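Movwood Open House

The Movwood Open House is a yearly public demonstration of household robotics held by the Norel workshop in the town of Barkuria. It presents the methods used to teach machines ordinary chores, chiefly laundry, tidying and table work. Admission is free. The most recent edition opened on Thu 16 July and received 1578 visitors.

History

The event began as a private viewing for suppliers and former staff. It was opened to the public under Mared Owen, who became head of demonstrations at Norel and moved the program from the meeting rooms to the main work floor. A shorter winter session is held in December for school groups.

Program

Visitors are admitted in parties of six and remain on the floor for almost an hour. Each party is met by a guide, who gives a safety talk and then leads the way to the work stations. The laundry station is traditionally the first stop and has been part of every edition.

At this station, operators carry out chores using hand-held grippers fitted with cameras. The recordings are later used to train robot arms, which are shown separately in the afternoon. Visitors over the age of 12 may try a gripper under supervision. The Ngau exercise, named after the district where it was first tried, asks the visitor to pick up a piece of cloth and set it down again without letting go early. Times are not kept.

Reception

Local response has been favorable, although early editions were criticized for long waits at the entrance. Timed tickets were brought in as a result. Some visitors have also asked for more seating and for printed guides in larger type, and the latter were added at the following edition.
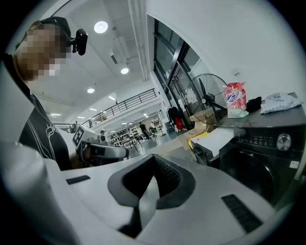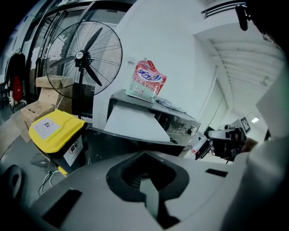
The laundry station, with a detergent pouch and cloth set on top of the appliance and a pedestal fan nearby.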